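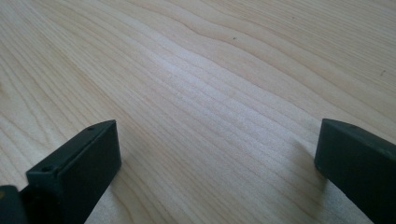 Tampo de madeira clara: os dois dedos da garra abertos, o veio e o reflexo da luz no meio.

21 de março de 2021
Por Bianka Hegyi

Robô que limpa mesa? Ainda não, pelo menos na minha cozinha. Aspirador sim, esse já se vira. Mesa é outra história. O brilho engana o sensor, o veio parece risco, um pontinho escuro tanto pode ser migalha como marca da própria madeira. A gente passa a unha e sabe na hora. A máquina não.

A Marichka Prokopenko, da oficina Gudlow, testou um braço com pano em 14 tampos. Deixou passar gordura em 8. E esfregou demais onde não precisava, o que no acabamento acetinado aparece logo.

Então, por enquanto, à mão:

- Pano de microfibra úmido, bem torcido. Sempre no sentido do veio.
- Migalha primeiro, a seco. Senão vira lixa.
- Gordura: uma gota de detergente neutro na água morna, depois pano só com água, depois seco.
- Para achar mancha, abaixe a cabeça e olhe rente ao tampo, contra a luz. Funciona melhor que qualquer camera.
- Pontinho que não sai com o pano: deixe quieto. Nada de palha de aço.
- Cera pouca, duas vezes por ano, a última lá por outubro.

Se alguém quiser mesmo automatizar, comece por coisa repetida: lixar peça plana, separar parafuso. Na bancada isso já da pra pensar. Louça e mesa posta, espere mais um pouco.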